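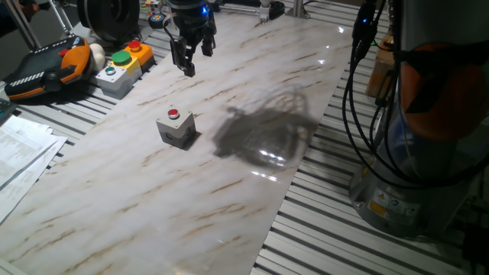
How to wire up a single push-button box

I put this off for ages because I figured it'd be fiddly, and it is a bit, but you can knock one over in an evening with a cuppa beside you. Mine's for the dust extractor in the shed at Plellbridge — one button, low voltage, nothing on the mains side. If yours does switch mains, get a licensed sparky in.

Start with the power off at the plug. Undo the screws in the lid and lift it gently, as the button usually comes up with it. Pop the screws in a jar lid so they don't roll under the bench (ask me how I know!).

Feed the cable through the port before you strip anything. I forgot that the first time and had to redo the lot. Slide the gland nut on first too, then pull through a good hand's width so you've got some slack to play with.

Strip 8 mm off each core, crimp on ferrules if you've got them, and screw them into the two terminals. Check which contact block you've bought: NO closes when you press, NC opens. For a start button you want NO. Give each wire a tug.

Tighten the gland, tuck the slack around the side and put the lid back on, going corner to corner with the screws. Don't crank them, plastic threads strip in no time. Then grab a multimeter, set it to continuity and press the button — it should beep while you hold it and stop when you let go.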